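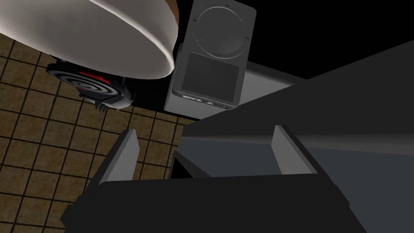 Pre-opening safety checklist, robot demonstration area
Site: Harnmont open day, kitchen bay
Equipment supplied by: Clenance
Date of check: 5 February 2026

1. Visitor line marked on floor
OK. Tape is down. It was down last March too and people stood on it all day. I asked for a rope and was told the tape "reads cleaner."

2. Emergency stop within reach of presenter
OK, with comment. One button on the bench, one on the wall. The wall one is behind the banner stand. Move the banner.

3. Emergency stop tested
Pass. Tested 8 times from the bench button. Wall button not tested, see item 2.

4. Arm speed limited while visitors are present
Not shown. Clenance says the limit is set in software. I would like to see the setting on a screen before I sign for it.

5. Simulator run matches the demo routine
Open. The Goltside simulation has a burner lit and the gripper open with nothing in it. Fine as far as it goes. A rendered kitchen has no kids leaning in, and a clean run in there tells me very little about the bay. Please don't quote it to visitors as a safety test.

6. Heat source
Fail. The plan says the real burner stays off. The presenter's script says "watch it cook." Pick one and fix the other. If it's going to be on, I need a guard and a fire blanket, and this sheet starts over.

7. Dishes and loose items
OK. Swap anything breakable for plastic. The Wei bowls are too heavy to have over anyone's hands.

8. Cables and trip hazards
Fail. Power lead crosses the walkway. Cover it or reroute it.

9. Group size
24 per session on the booking page, 20 on the door sign. I will accept 20. Change the page.

10. Staff at the bay
2 required, one presenting and one watching the crowd. The rota has the second person also handing out leaflets. That doesn't count as watching.

11. Claims on the display board
Outside my scope strictly, but "completely safe around people" has to come off. It isn't, and I'm the one who gets the phone call.

Result: not cleared to open. Items 2, 3, 4, 6, 8, 9 and 10 to be rechecked at the bay with the arm powered. Emailed photos will not be accepted.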